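Marker pens drying out and a table covered in marks - how do you store and clean up?

Asked in Craft rooms and shared spaces
14 December 2022

Embla Strömberg

We have one big beige table at work that gets used for everything, and I've been asked to get it into some sort of order before January. The top is two panels pushed together, so there is a seam running across it, and it has picked up faint marks and stains over time. The things that live on it are a set of coloured markers in a black and clear case, a wooden box with coloured panels and little latches that visiting children play with, a light green towel for wiping up, and whatever cardboard box has come in that week.

Two problems. The first is the markers. People take one out, use it, and leave it on the table next to the case. By the end of the week at least a couple have dried up. I bought 14 replacements in the autumn from Cevitz and I don't want to do that again. The case itself is fine, but it gets left open and tilted over, and I am not sure whether the pens should be standing up or lying flat in it.

The second is the surface. I have tried washing-up liquid and warm water, which takes off the fresh marks and leaves the old ones. I don't know what the top is made of. It doesn't look like bare wood but I can't say more than that. I would also like to know what to do about the seam, where dirt collects.

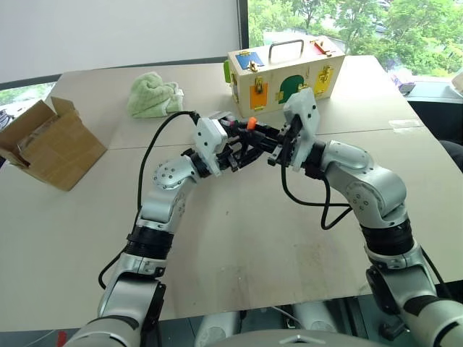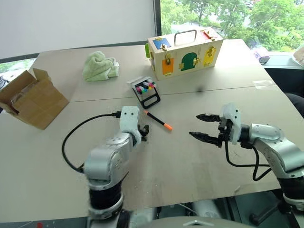 I have a budget of 200 kronor, which won't go far, so please don't suggest a new table. The room is shared by 6 of us and we all use the pens, so anything that relies on one person remembering won't work. I'd also like to keep the wooden box out on the table if possible, as it is heavy to lift in and out of the cupboard and the children ask for it.

Santino Retamal

Store them flat. If you stand ordinary felt pens up with the tip at the top, the ink settles away from it and they seem dry when they aren't. Pens with a tip at both ends should always be flat, or one end will go before the other. If your case has a stand position, use it while you are working and lay it down when you've finished.

Before you throw any away, put the cap on firmly, leave the pen tip down in a mug overnight and try it on scrap paper the next day. If they are water-based you can also dip the tip in warm water for two seconds and then cap it. That won't do anything for permanent ones. I get back maybe half this way. The ones that have been uncapped for days are usually finished.

For the table, try surgical spirit on a cotton pad, but test it first in a corner or on the underside. If the shine goes or colour comes off on the pad, stop. Put a little on, wait a few seconds, wipe, then go over it with a damp cloth. Open a window. Don't use a scouring pad. I did that on a desk at Grusholm and the rough patch I made picked up dirt faster than the rest of it.

For the seam, an old toothbrush, dry first, then barely damp. Don't pour anything along it. If the core is chipboard and water gets down there, the edges will swell and you'll have a ridge. Tape over the top is all right for a short while but it goes grubby at the sides and leaves glue behind.

thepsuriya_crafts

get a lidded tub from Redlow and throw everything in it, works for us. cheap too

Embla Strömberg

Thank you both. The mug has nearly all the doubtful pens in it tonight. I'll test the spirit on the underside on Friday, when the room is free. Does it matter if the towel I wipe with is the textured kind, or should I use something smoother?

Santino Retamal

Textured is fine for the damp wipe afterwards. Use the cotton pad for the spirit itself, and change it when it gets coloured or you'll spread the ink around.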